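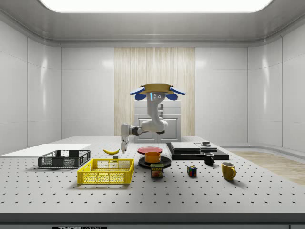 No. 16

Category: House & Workshop

I finally sat down with the heating logs. Regular readers will remember that I fitted a second temperature sensor to the hot water cylinder in August, after Roel Prins pointed out that a single sensor near the top tells you when the water is hot and nothing about how much of it there is. He was right, and I should have done it when we moved in.

The cylinder is a Verbeke, indirect coil, no maker's drawing available. The new sensor sits in a pocket I made from a short length of copper tube, pressed against the tank wall under the insulation about a third of the way up. Contact matters more than the sensor type. My first attempt had an air gap and read low by several degrees, with a lag long enough to make the numbers useless. Thermal paste and a strap fixed it. I left the strap slightly looser than I would like, as the foam has to go back over it.

Logging interval is 15 minutes. I tried one minute for the first week and got a large file that said the same thing.

Findings so far:

The upper sensor drops very little overnight. The lower one drops steadily from the last draw of the evening until the boiler fires at six. I had assumed this was loss through the wall of the tank. When I wrapped the first yard of the outlet pipe, the slope flattened noticeably, so a good part of it was the pipe acting as a radiator into the closet. Hanneke De Bruijn reports the same from her place in Nodthorpe, with a different tank and a longer pipe run. She also found that her check valve was stuck partly open, which lets warm water circulate by itself when the pump is off. I took mine apart on Saturday. It was clean, the spring was sound, and I put it back with a new gasket.

The boiler was firing twice each morning. The second firing lasted only a few minutes and came from the thermostat differential being set too narrow. I widened it by two degrees and the second firing went away. There were no complaints about the showers.

On storage: I keep the readings as plain text, one line per reading, time first. Igor Murín has suggested a proper database more than once. My position is unchanged. A text file opens on anything, and I can find a bad reading with a search. The plot is drawn by a script of 432 lines, most of which deals with missing values and the clock change – it deserves a rewrite and will not get one this winter.

Still open is the mixing valve. Outlet temperature wanders when the kitchen tap and the shower run together, and I can't tell from the present data whether the valve is slow or the supply pressure is moving. A pressure gauge on the cold feed would settle it. The supplier in Farndale has one with a suitable thread, and I will collect it next time I am over there. If the pressure turns out to be steady, the valve comes out and gets descaled.

Last updated: October 2, 2024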